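Grakside Robotics Open Day: walk-through safety checklist, with comments
Demonstration area: Gidey Hall, cube-handling table
Walk-through date: May 6, 2026
Checked by: Henok Ambaye
Marks used: OK / FIX / ASK

Before anything else, what a good table this is going to be! I did the February demo with the old arm and I'm really looking forward to people seeing this one up close. Comments are long where I got carried away.

1. Access and floor

1.1 Main aisle clear, full width. OK
1.2 Visitor line taped on floor, no lifting corners. OK, redone this morning.
1.3 Hall limit of 86 people posted at both doors. FIX. The sign is only on the east door.
1.4 Cables away from where people walk. OK on the visitor side. Please keep everyone out of the operator side, no matter how keen they are.

2. Table and work surface

2.1 Table steady when leaned on. OK
2.2 Clamps hand-tight, checked again after lunch. OK
2.3 Surface clear of loose hardware. FIX 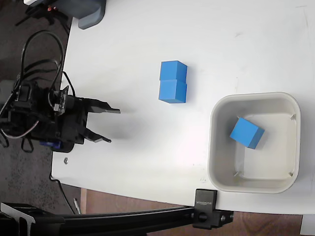
Loose hardware is my pet subject, so bear with me. Small parts travel when a table gets bumped, and little kids will pick up anything shiny. The hex nut near the table edge has to go in the parts jar, and whoever sets up should work out where it came from before the arm is powered. The scuffs on the white top are fine, leave them.

2.4 Cubes checked for sharp corners and splits. OK. Spares are in the Plirko box under the sign-in desk.
2.5 Bin sits flat and doesn't slide. OK

3. Arm and gripper

3.1 Emergency stop within reach of the operator, tested. OK, tested twice.
3.2 Speed limit set to 30 per cent for the whole day. OK. It's still lovely to watch at that speed, and people can follow what it's doing.
3.3 Finger screws tight. OK
3.4 Finger tips looked over for rough edges. ASK
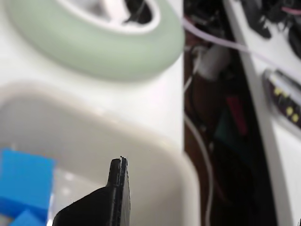

For 3.4, run a gloved thumb over both tips with the power off, and touch up anything that catches with the fine file in the Namcombe toolkit. If a tip needs more than a light touch, swap the finger and write it in the log. We've had roughly 3,000 cycles out of this style of finger, so a bit of wear is no surprise.

3.5 Cable loops have slack through the full reach. OK, moved slowly by hand to each limit.
3.6 No heat or smell after a long run. OK after 38 minutes.

4. Grip and handling

4.1 Grip force on the low setting. OK
4.2 Operator calls out "moving" before each start. OK. Henok to remind the afternoon crew.
4.3 Cube held square between the fingers. OK

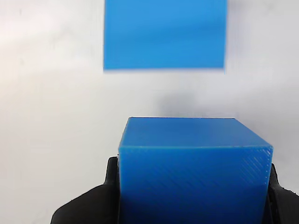 Holding square matters more than holding hard, and it's the part I most want visitors to ask about. A crooked grip is how cubes end up skidding off toward the front row. What we want is a finger on each side and the top face level, the way the blue cube is sitting here, and if it tips at all the operator should stop and reset. You can even make out the fine diagonal print lines near one corner, so point those out to anyone who asks how the cubes are made.

4.4 Visitors' hands stay behind the line while the arm has power. OK, wording added to the welcome talk.
4.5 Hands-on turns only with the arm parked and switched off. OK

5. Still to do before doors open

Second capacity sign (1.3)
Hex nut (2.3)
Thumb check and log entry for finger tips (3.4)

Sign the sheet on the clipboard once all three are done, and leave it at the sign-in desk.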